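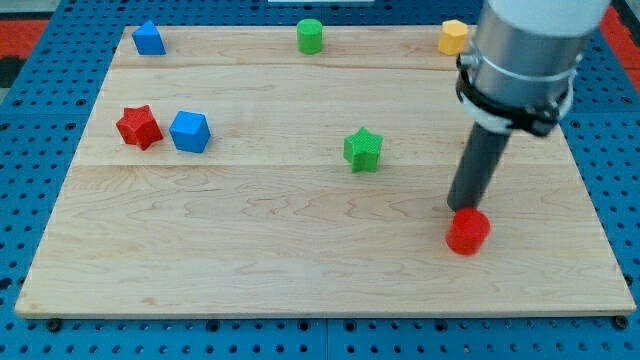

Blocks on the board, blue pegboard underneath.

From: Maham Satti
To: Jotwood list
Subject: Re: Finish for shelves and toy bins in the reading room

Mwanaisha Makokha wrote:
> We have the go-ahead to redo the low shelves in the children's
> reading room at Moltby. Oduor wants polyurethane again. I would
> like to try an oil, as the last coat of poly started to peel near
> the window and we had to strip the whole run. Does anyone have
> experience with oil on shelves that get wiped down every day?
> Also, how long should we wait before putting books back? The
> January closing gives us 15 days and I don't want to find covers
> stuck to the wood.

Mwanaisha,

We went through this at Arango two winters ago, so I can tell you what we did and what I would change.

We used a hardwax oil on the picture book shelves and the tops of the bins. Two thin coats, wiped on with a cotton rag and wiped off again after the time on the can. The first coat went on too heavy in one corner and stayed tacky for most of a week. We ended up rubbing it back with a white pad and a little fresh oil, and it came out fine, but it cost us time.

Daily wiping has been all right as long as the cloth is only damp. The spray cleaner the evening crew was using took the finish down to bare wood on the top shelf by the door. We switched them to plain water with a drop of dish soap and I touched up that shelf in an afternoon. That is the main argument for oil as far as I'm concerned. You can fix one shelf without stripping the rest. With poly you would be sanding the whole length again to hide the repair.

On waiting: the can said five days before normal use. Books are heavy and they sit still, so we gave it 12 with the windows open a crack and a fan at each end. Nothing stuck. If your room is cold, leave it longer. I would get both coats on in the first two days of your closing and keep everyone out after that.

Oduor is right that poly is tougher against scratches. Our bin tops have plenty of marks by now from things being dragged across them. If the bins get harder use than the shelves, you could do the bins in a water-based poly and the shelves in oil. The color will not match exactly. On maple the oil goes a bit yellow and the water-based stuff stays pale. Make a test board with both and look at it in the room itself, with the lights on.

One more thing on sanding. We stopped at 150 grit and Saeed thought it should have gone to 180. He may be right about the shelf edges, where hands go. I would not go any finer than that on the flat parts or the oil doesn't soak in well.

Oily rags: lay them out flat outdoors to dry, or put them in a metal can of water with a lid. Please don't leave them balled up in the trash over the closing.

I have six pads and most of a roll of 180 paper left over if you want them. I can leave them at the Moltby front desk any morning before 10.

Maham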